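Chapter 7
What the Arm Costs After You Have Bought the Arm

In June a small packaging firm called Odlow sent its equipment budget out for review. It was one line long. The line said "robot," and next to it was a number copied from a supplier's website. Zahira Krishnan, who had been asked to sign it, wrote "and what will it stand on?" in the margin and sent it back.

The second draft, dated 7/9/22, ran to four pages and cost more than twice as much. Odlow was offended. It had budgeted for a robot and was now being asked to pay for a bench, a tool, bolts, floor tape and somebody's afternoons.

This chapter is about those four pages. By the end of it you should be able to read a quote for a benchtop arm and find the things left out, which tend to be the things you will be ordering in a hurry in week three. We will use the Odlow budget throughout, along with a rival bid from Flustwood that managed to be cheaper by forgetting the same items more confidently.

Start with the work area. A catalog shows the arm on a white background, where it needs no support and bumps into nothing. A working cell is more crowded, and most of what crowds it was paid for by someone. 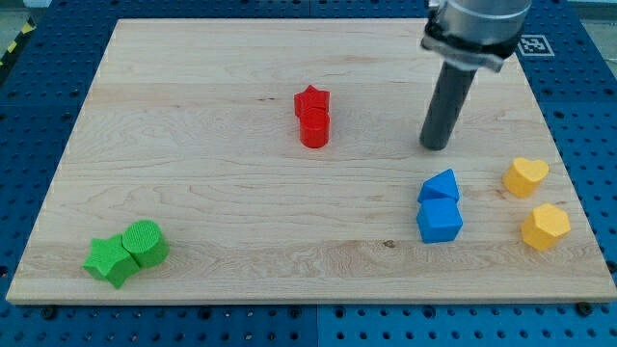
Figure 7.1. A bench cell with colored shape blocks. The arm is one entry on the parts list. Try writing the others before you read Section 7.2.

Students who attempt the list usually get the arm and the tool on the end of it, then stop. Fewer put down the perforated bench, the board on top of it, or the printed marker in the corner. The marker costs next to nothing. Setting up whatever is meant to read it may not, and that belongs under labor, a heading Odlow's first draft did not have.

The blocks deserve a line too. Test pieces look like toys and get bought like toys, out of petty cash, until one goes missing and work stops while a replacement is in the mail. Odlow set aside 500 dollars for test pieces and spares, and Krishnan let that stand without comment, a rare honor.

Tooling was another matter. The Troltar quote listed the end effector at 2,000 dollars and the mounting hardware at "TBD." Treat TBD as a number. It is a large one, and it will be revealed to you after the purchase order clears.

Key terms: cell, end effector, fixture, integration labor, spares allowance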